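The Burger Chain I Grew Up With Is Everywhere Now

I still remember when eating at Drideler meant a drive. We had to go all the way out past the fairgrounds, my brother and I fighting over the window seat, and there it was, a low brick building with a orange stripe and a parking lot that flooded every spring.
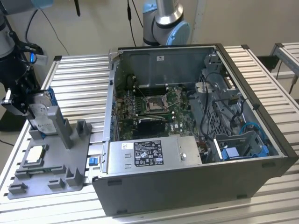
Last week I read that the chain has 3,077 restaurants, and I had to put my coffee down for a minute. When I was eight there were 2 in our whole county, and one of those closed every winter for lack of customers! I suppose I knew it had grown (you see the signs at every highway exit, and my daughter's college has one right in the student center) but seeing the number written out made me feel about a hundred years old.

What I loved back then was the onion rings. They came in a paper boat, far too many for one kid, and they were so hot you had to sit there and look at them for a while. My mother always ordered the fish sandwich and always said she should have gotten a burger. The burgers were thin and a bit crisp at the edges, with mustard whether you asked for it or not. I have never been able to make one like that at home, and believe me, I have tried, with the cast iron pan and the windows open and the smoke alarm going off anyway.

I stopped in at the one in Lumitberg this June, on my way back from dropping off some furniture. It was around three in the afternoon and pretty quiet. You order from a screen now, which took me longer than I'd like to admit, mostly on account of the sauces. There are so many sauces! The rings are still on the menu but they come in a little cardboard cup, and there were maybe enough for a mouse. I'll say this though, they tasted the same. I ate them in the car with the radio on and was perfectly happy.

The coffee is better than it used to be, too. My dad used to say you could patch a roof with it.

I know some people in town would like to see a Villca go in where the old shoe store was, and I have nothing against Villca. Their chicken is good and the kids who work there are always polite. But if it were up to me I'd pick another Drideler, the old kind with the stripe, and I'd want the big paper boats back.

Next month we're driving up to Tronberg to see my sister, and she swears the one near her still does a fish sandwich the old way, with the square of cheese only half melted. I'm going to order it in Mom's honor, and then I'll probably wish I'd gotten a burger.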